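Home | Tickets | Planner | Wiki | Log out

Print this page | E-mail this page

Ticket 221 – Planner refuses mug on rack, blames table
Status: open
Component: Tevari motion planner
Site: Fultville

Reopening 212, which was closed as "cannot reproduce" by someone who had not tried the rack.

Symptom: the arm gets to pre-grasp over the mug, then the planner returns START_STATE_IN_COLLISION and sulks. The log names the table as the colliding object. The table is well below the fingers and has been all year.

Tried so far:
- Restarted the planner node. Same error, new timestamp.
- Cleared the octomap. Worked for 5 attempts, then stopped working.
- Raised the padding, on advice from Nadetti support. Now it fails sooner.
- Lowered the padding. See above, but with more hope.

Best guess: the depth filter can't make sense of clear acrylic, so stray points fill the gap between rack and gripper, and the merge step files them under "table". The February build had a switch for this. The current one has a release note saying the switch is no longer needed.
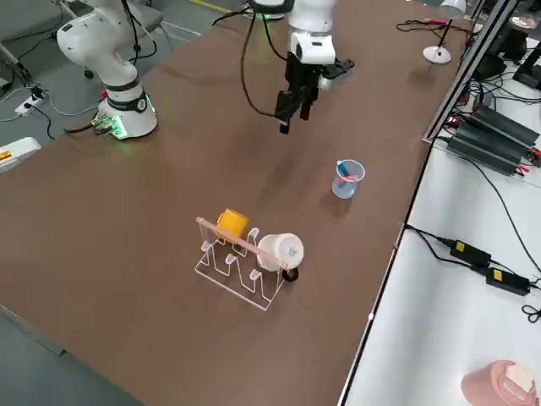
Next I'll load the rack as a fixed mesh and mask that region out of the depth cloud. If the Phùng branch still builds, I'll run it there too and attach both logs.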